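Furniture and Storage Inspection – Shared Office, Second Floor
Site: Greteck building, Praltville
Inspected by: Dymphna Coughlan
Period: January
Previous report: Buckley, same floor

Key: P = pass, A = action needed, N = not checked

1. Drawer units and cabinets

1.1 Units stand level on the floor – P
Comment: Feet adjusted on the unit by the copy room. Shim removed from the rear left foot and discarded.

1.2 Drawers run full travel without binding – P

1.3 Drawer stops present on both sides – A
Comment: One stop missing on the lowest drawer of the unit next to the window. The drawer can be lifted off its runners when fully extended. Replacement stops ordered from Ploden. Label the drawer until they are fitted.

1.4 Anti-tip bracket fixed to wall where unit is over 1190 mm high – P
Comment: Applies to the tall cabinets only. Low units are exempt under the site rules but are still subject to 1.5.

1.5 Unit remains stable with drawers open – A
Comment: Tested with the top drawer open and a load of 10 kg placed at the front of the drawer. Two units tipped forward slightly before settling. Both had heavy paper stock in the top drawer and almost nothing below. Move the paper to the bottom drawer and retest.

Staff should close one drawer before opening the next. The older units have no interlock, and the Buckley report already asked for a notice to this effect. The notice has not been put up.

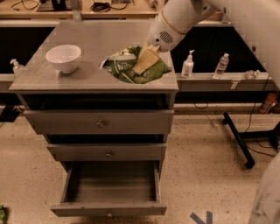 The interlock kit sold for the newer cabinets does not fit the older ones. The runners are spaced differently and the locking bar fouls the back panel. If the older units are kept past the next inspection, wall brackets are the only practical fix.

1.6 Edges and corners free of splinters, chips and raised trim – P
Comment: Trim reglued on one front edge. Check again next time.

2. Desks

2.1 Frame bolts tight – P
Comment: Four bolts retightened on the desk nearest the door.

2.2 Cables secured clear of the foot space – A
Comment: Cable tray hanging from one screw at the end desk. Power strip resting on the carpet below it.

2.3 Height adjustment locks hold under load – P

3. Walkways

3.1 Clear width between furniture kept at all times – A
Comment: Measured with drawers closed and again with drawers open. The passage behind the end desk narrows by about 185 mm when the adjoining drawer is left out. Acceptable for normal use, but drawers must be shut at close of business.

3.2 Floor covering flat, no lifted seams – P

3.3 Exit route signs visible from seated position – P

4. Shelving

4.1 Load labels attached and readable – A
Comment: Labels faded on the upper shelves. Reprint.

4.2 Shelf clips seated – P

4.3 Wall fixings – N
Comment: Access blocked by stored boxes. To be checked at the follow-up visit.

Follow-up: items 1.3, 1.5 and 2.2 first. Remaining actions by the next scheduled inspection.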